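Flodholm Frames, Part 3: The Wooden One

I have my doubts about anyone who says a frame "makes" a room. Dwynwen Mostyn says it, the Skatcombe catalog says it, and I paid for over 60 prints to be framed before I started wondering. So this page sticks to plain wood, no gilding, no speeches. Click through at your own pace.

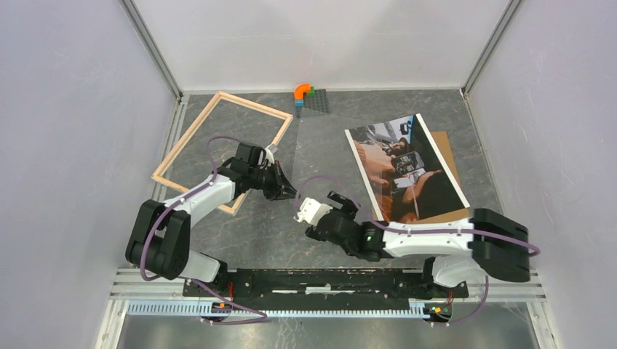
Is a wooden frame worth the extra money over a metal one?
Sometimes. If the corners are tight and the wood is solid, it can be repaired and refinished. If it's a veneer over something soft, you're paying for the word "wood."

Wooden frame, on a dark gray floor with a marble-like pattern. I'm told pale veining on dark flatters timber. Maybe. It would flatter a shoebox too.

Krūmiņa sells a wax that supposedly brings out the grain. I used it on one frame in July and can't pick that frame out now.

Last updated March 9, 2020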